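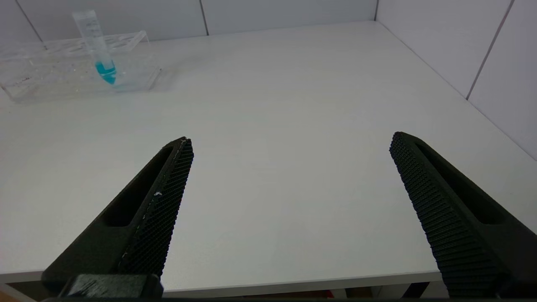

The white table.

I own a white table. I should say that up front, because most of what follows is the table's fault. It came from a shop called Gosling, it cost me 200 dollars secondhand with delivery, and the man who sold it to me described the finish as "forgiving." I have since dripped tea, soy sauce and a blue I will get to in a minute on it, and it has forgiven two of the three.

The plan for this fall was color mixing. My niece turns 8 in the spring and has announced that for her party in April she wants "science, but pretty," and since I'm the relative who once got a volcano to work, the job fell to me. I have five months. I figured if I started now I would be good at it by then, or at least I'd know which parts to hide from her mother.

So I ordered glassware. If you have never ordered glassware at eleven at night, I can't recommend it enough. The site I used, Clirnton, has 3,943 items in its lab section and no sense of shame about showing them all to you. I wanted a beaker and a few tubes. I came away with a beaker, tubes in two kinds, a clear rack to stand them in, and a funnel so small I have already lost it. The whole box weighed about as much as a sandwich and arrived in enough paper to wrap a horse.

The beaker is the one piece I got right. There's a pleasure in a beaker that a measuring cup doesn't have. You put some colored water in the bottom and all at once you're a person with a grant. The rack is good too, though it's transparent, and a transparent rack on a white table is something you find with your sleeve. I have found it with my sleeve several times.

The pointed tubes were the mistake. I thought they looked more scientific than the round-bottomed kind, and they do, and they also cannot stand up. A thing with a point on the bottom needs somebody to hold it or something to sit in, forever, like a baby or a traffic cone the wrong way up. My rack has round holes and I assumed anything would go in them. In a sense anything does. The first pointed tube I tried went in and kept going.

Which brings me to the bowl. It's pink, sort of a canned salmon pink, and it's plastic, and it came free with something from Bukine years ago. It has been a cereal bowl, a key bowl, and for one bad week a bowl under a pipe. Now it's where the pointed tubes go. They lie around in the bottom of it looking like they've had a long night. My friend Achilleas Politis, who taught middle school chemistry until his knees gave out, looked at this arrangement and said it was the most honest lab he'd been in. I chose to be flattered.

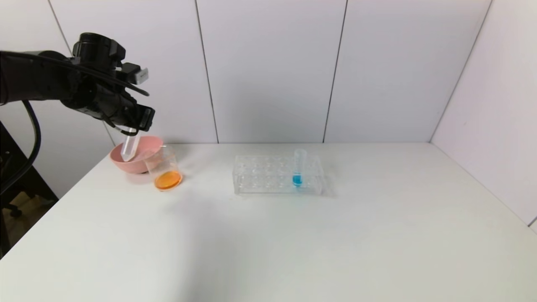

Orange turned out to be the easy one. I did it with food coloring, the Olora brand in the little squeeze bottles, and it took red and yellow and a certain amount of standing back with my arms folded. A shallow layer is all you want. I tried filling the beaker to the top the first time and it just looked like soda, and then of course I wanted a soda. Keep it low and it practically lights up, and on a white table it throws a bit of orange down next to itself. I've been moving it around like a lamp.

Blue is another story. Blue gets on things. I had the cap off the bottle for maybe the length of a sneeze (it was a sneeze) and there is now a dot on the table the size of a lentil that has survived dish soap, baking soda, and a paste Achilleas swears by and won't name. So my current policy on blue is one tube, not much in it, stood in the back row of the rack toward the end. It's a very nice blue. I admire it and keep my elbows in.

What I haven't worked out is what you do with orange and blue when they finally meet. I know the answer, I went to school, the answer is brown. But I have an audience of small girls coming in the spring and I don't think "and now it's brown" is the finale they're hoping for. Achilleas says sugar. If you dissolve enough sugar in one of them it's supposed to sit on the bottom while the other one floats on top, and you get stripes. He says this with the calm of a man who isn't going to be the one mopping. I tried it once last week and got a sort of sunset, then a sort of swamp. I may have poured too fast. I may also have used up to twice the sugar he said, as the measuring spoon was in the dishwasher.

The forum I've been reading on the subject has a thread with 429 replies, most of which are two people fighting over whether the top layer should go in with a dropper or down the back of a spoon. I read much more of it than I needed to. I'm on the side of the spoon, for the record, mainly due to already having a spoon.

Anyway, next on the list is a dropper, a rack with smaller holes, and one of those vinyl tablecloths that I used to think were for other people. If anyone has gotten blue food coloring out of a forgiving finish, the comments are open.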